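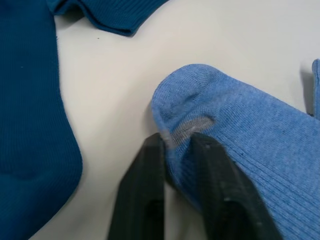 ## 3. Setting up Mado for your first movie night

Welcome to the fun part! By now the Mado player is out of its box and the power light has come on at least once (if it hasn't, go back to section 2 and check the wall adapter). This section gets you from a blank screen to opening credits. Most of it you only do once, so take your time, put the popcorn off for a bit, and enjoy the menus. We worked hard on them.

Revised May 12, 2023, for player software 4.

### 3.1 Connect the player to your TV

1. Turn the TV off. Leave the player unplugged.
2. Push one end of the HDMI cable into the port marked **OUT** on the back of the player.
3. Push the other end into any free HDMI port on the TV. If one of them is labeled ARC or eARC, leave it open for now. You'll want it in 3.4 if you have a soundbar.
4. Plug the player in, then turn on the TV.
5. Pick the matching input with the TV remote. The Mado window logo fades up in a few seconds.

**Note:** Older HDMI cables will show you a picture, but they may drop to a lower resolution or lose HDR. The cable in the box handles everything the player can send. If you need a longer one, look for "Ultra High Speed" on the packaging.

If the screen stays black, hold the **Open** and **Play** buttons on the front of the player together until the light blinks. The player restarts at a basic resolution that nearly every TV can show, and you can raise it again in 3.3.

### 3.2 Run the welcome steps

The remote needs two AAA batteries. Slide the back cover down, put them in, and slide it up until it clicks.

1. Choose a language with the arrow keys and press **OK**.
2. Choose your disc region. **The player lets you change this up to 4 times**, and the last choice is permanent, so please read the screen before you press anything!
3. Pick your Wi-Fi network and type the password. Typing with arrows is slow – if you have a USB keyboard, plug it into the front and use that.
4. Let the player look for an update. Say yes if it finds one.
5. Name the player. This is the name your phone will see later. "Living Room" is fine. "The Palace" is better.

**Caution:** Don't unplug the player during an update, even if the progress bar sits still. The bar pauses while the disc drive gets its own software. The player restarts by itself when it's done.

You can skip Wi-Fi. Discs play without it, and so do movies on a USB drive. What you lose is cover art, the cast and crew pages, and updates, all of which you can pick up later under **Settings > Network**.

### 3.3 Get the best picture

Open **Settings > Picture** and work from the top down.

1. Set **Resolution** to Auto.
2. Set **Film speed** to On. Most movies are shot at 24 frames a second, and this sends them to the TV that way. Slow pans look so much better!
3. Set **HDR** to Match Disc. The TV switches modes only for discs that need it.
4. Press **Back** to save.

Now pick up the TV's own remote. Many TVs leave the factory with a motion setting turned on that makes a feature film look like an afternoon soap. Every maker calls it something different, so look in the picture menu for words like "motion," "smooth," or "clarity," and turn it off. Then try the mode called Cinema, Movie, or Filmmaker. It'll seem a little dim and yellow the first evening. Give it a couple of movies before you decide.

**Note:** The screen may go black for a moment when a disc starts and again when it ends. The TV is changing modes.

#### Black bars

Bars above and below a movie are part of how it was framed, and the player leaves them alone unless you tell it otherwise. If you'd like to fill the screen, press **Shape** during the movie. Press it again to go back. The setting is remembered for each disc, so one stretched musical won't stretch your whole shelf.

### 3.4 Get the best sound

Choose the part that matches your room.

**TV speakers only**

1. Go to **Settings > Sound > Output** and choose **Stereo**.
2. Turn on **Clear Voices**. It lifts dialogue and leaves the music where it was.

**Soundbar**

1. Run a second HDMI cable from the soundbar to the TV port labeled ARC or eARC.
2. In the TV's sound menu, send audio to the external speaker or receiver.
3. On the player, choose **Bitstream**.

**Receiver and separate speakers**

1. Run HDMI from the player to the receiver, then from the receiver's output to the TV.
2. On the player, choose **Bitstream**.
3. Go to **Sound > Test** and listen for a short chime from each speaker. The screen shows the name of the one that should be chiming.
4. If a chime comes from the wrong corner, turn the receiver off and swap the wires.

**Caution:** Start the test at a low volume. The subwoofer tone goes down to 40 Hz, and small speakers set as "large" by mistake can be damaged by it at high levels.

Lips out of step with the words? Press **Menu** while the movie is playing, choose **Sync**, and tap the right arrow until it looks right. Each tap is one small step. Find a close-up of someone talking in a quiet room for this, as crowd scenes will fool you.

### 3.5 Play a disc

1. Press **Open** and set the disc in the tray with the label facing up.
2. Press **Open** again. Please don't push the tray with your hand.
3. Wait for the disc menu, or press **Play** to go straight to the feature where the disc allows it.

The player remembers where you stopped on the last 110 discs. Put one back in and you'll be asked if you want to continue or start over. When the list is full, the oldest entry drops off.

Some discs come with previews that can't be skipped. Fast-forward usually works on them even when **Next** doesn't.

#### Bonus features

We love extras, and too many of them go unwatched! Press **Extras** on the remote and the player gathers up whatever it can find on the disc: commentaries, deleted scenes, trailers, photo galleries. Anything you haven't played yet gets a small dot. Our menu designer, Hsin-yi Chou, added a feature called **Commentary Hop**, and it's my favorite thing in the whole box. Press the yellow button during the movie to switch between the regular soundtrack and the commentary without leaving the scene.

Extras can't see inside every disc. If the list is empty and the case promises a documentary, check the disc's own menu, and check whether the set has a second disc.

### 3.6 Subtitles

1. Press **Subs** during a movie.
2. Move up or down to choose a track.
3. Move right to change the size, color, or height on screen.

Height matters with wide movies. Set it to **In Bar** and the words drop into the black area under the picture. Size and color can be changed only for movies on a USB drive and for some newer discs; on everything else the lettering is fixed.

For one missed line, press **What?** The player jumps back a few seconds, turns the subtitles on, and turns them off again when it catches up.

### 3.7 Set up the shelf

The shelf is your collection on screen, covers and all. Every disc you play is added automatically. You can also add discs by barcode with the Mado phone app:

1. Connect the phone to the same Wi-Fi network as the player.
2. Open the app and tap the player's name.
3. Tap **Add**, point the camera at the barcode on the case, and wait for the beep.

Box sets scan as one item. To see the movies in a set separately, hold your finger on the cover and choose **Split**. If the wrong cover comes up (it happens with reissues), choose **Other Editions** from the same menu.

Shelves can be sorted by title, year, director, running time, or date added. Running time is great on a weeknight.

**Note:** Deleting a title from the shelf also deletes its saved stopping point.

### 3.8 Before you move on

- Play a few minutes of a movie you know well and check the picture and sound.
- Leave a hand's width of open space on each side of the player for air.
- Write your region setting inside the back cover of this guide.

Section 4 covers sharing a shelf between two players.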